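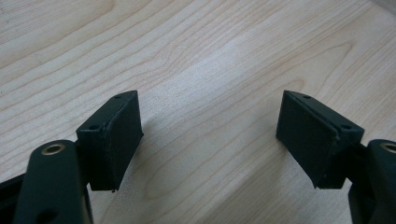 Can you trust a gripper that says it's holding something? Only if something other than the gripper agrees with it.

I've been meaning to write this up since March, when I lost the better part of two weeks to a fault that every piece of software I own insisted was not there. I do small automation jobs out of a back room in Elthorpe, mostly fixtures and end tools, and I have a low opinion of status lights. It has not improved.

The job was a pick-and-place cell for Jesano, who pack replacement parts for window hardware. Nothing fancy. The hand picks up a plastic spacer, carries it over a tray, lets go, repeats. The controller was a Drosance unit the customer already had on the shelf, and it came with a feature called grip confirm. You close the fingers, it watches the motor current, and if the current climbs past a limit it decides there is a part between the pads. Green light, carry on.

You can probably see the trouble. Motor current tells you the motor is working hard. It doesn't tell you why.

The first long run was 2000 cycles, left going while I did other things. The log said every pick was good. The trays said 586 spacers were missing. I found most of them under the bench and a few inside the guard, where they had no business being. As far as the controller was concerned they had all been delivered.

My first guess was the limit, so I raised it. Things got worse in a new way, because now it rejected good picks and still passed some bad ones. Then I blamed the cable, which I always do, and swapped it. Same result. I wrote to Drosance support and got back a polite message suggesting I update the firmware. I updated the firmware. The light turned a slightly different green.

What I should have done on day one was take the hand off the machine, put it on the bench and work it slowly with my fingers. When I finally did, I could feel it. There was a tight spot in the linkage partway through the closing stroke. One pivot screw was biting where it went into its brass insert, and the insert had gone in a little crooked when I pressed it with the soldering iron. My own work, I'm sorry to say. The finger dragged at that spot, the current jumped, and the controller declared victory with the pads still short of the part. On some cycles it pushed through the drag and gripped properly. On others it stopped there and carried air across the cell.

The second half of the problem was the pads. I print the fingertips and screw them on so they can be changed, and I had never written down how much wear was acceptable. The worn set had rounded over enough that a spacer could slip out on the way up even after a decent close. So there were two faults, both invisible to the one sensor I was relying on, and each one covering for the other whenever I tried to test.

The fix was cheap. I reprinted the arm, set the insert square using a drill press as a guide, and fitted fresh pads. Then I added a little Peng beam sensor over the drop point, wired so that it has nothing to do with the gripper electronics at all. If the part doesn't break the beam, the cell stops and complains. In the next run it stopped 11 times, and every one of those was a real miss. I'd still like that number lower, but at least I believe it.

The part that bothers me is the safety side. Jesano had asked, early on, whether grip confirm could be used to decide when it was okay to open the guard. "Part held, arm parked, door unlocks" was the idea. I said no at the time out of general grumpiness, and I'm glad I did. A spacer weighs nothing. The next job on their list was a steel bracket, and a steel bracket that has been confirmed as held and isn't is a different sort of afternoon. The door now runs off its own interlock, which cuts power to the arm and doesn't care what the hand thinks.

I've heard the argument that newer controllers are smarter about this, that they learn the normal current curve and flag anything odd. Maybe so — I haven't used one long enough to say. I'd want to know what curve it learned from. Mine would have learned from a hand with a crooked insert and called that normal.

The spare pads are 35 cents of plastic each, so I now change them on a schedule and keep the old ones in a jar to compare. The schedule is still a guess. I'll post the wear measurements once I have a few more sets.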